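The box has been in the way since July 20, 2020

I know the exact date because I wrote it on the calendar in the hallway: "parts box, DEAL WITH IT." That was two weeks ago. I walk past the calendar every morning with my coffee and I have become very good at not reading it.

So this week I finally cleared the big table and dealt with it. If you're new here, the short version is that I fix small household stuff as a hobby (lamps, fans, kitchen scales, the occasional music box) and I have a bad habit of taking things apart on a Saturday-type mood and then losing interest once the screws are out. Everything then goes into cardboard. I love cardboard boxes. I keep the good ones, I reuse them until the corners give up, and I never cross out what's printed on them, so what it says on the outside tells you nothing at all about the inside!

My plan was simple. Everything comes out, every part gets matched with the thing it belongs to, and anything I can't place within 9 minutes goes in the "maybe" tub. I set the kitchen timer and everything. The first hour went great. I found the feet for the Tiron desk fan, which has been standing on a folded dish towel since spring, and the knob from my aunt's old radio, and a bag of 44 wood screws that I bought twice.

Then I got to the lids and covers, and that's where things slowed way down. Round white covers all look alike when they're off whatever they came off of. You really have to get your face down close and look at where the screw holes sit, because that's the only thing that tells one from the next.
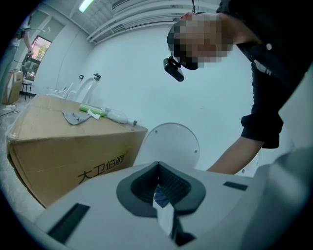
Satish Rajput wrote in after my last post to say I'm doing the whole thing backward. According to him you should screw the cover back on the minute you stop working, even if the insides are a mess and even if you're coming back after dinner, and then there's never a lid to identify. He's done it that way with every Andotero lamp he's opened and he has never lost one.

Okay, fine, Satish, but what about the screws? My trouble is that I'd put the lid back with the wrong ones (I have done this) and strip the holes (I have done this too) and then I'm hunting for a fatter screw and we're back in the box again. What I've started doing is pushing the screws through a scrap of cardboard and writing the name of the thing next to them. It's ugly and it works, as long as I use a real marker. The pencil ones from last year have rubbed off completely.

By dinner I had 4 piles, which I'm calling a win. The fan pile is done and the fan is back on its own feet. The lamp pile needs one spring. The Solanki kitchen scale is missing its battery door, and I'm pretty sure I remember seeing that in the garage, in the coffee can with the picture hooks. The last pile is just cord.

The maybe tub is fuller than I'd like. I'm giving it until the end of the month and then it goes, except for the little brass hinges, which I'm keeping no matter what.

Next up is the drawer under the microwave. If anybody has a good way to store short pieces of wire without them turning into a bird's nest, please tell me in the comments.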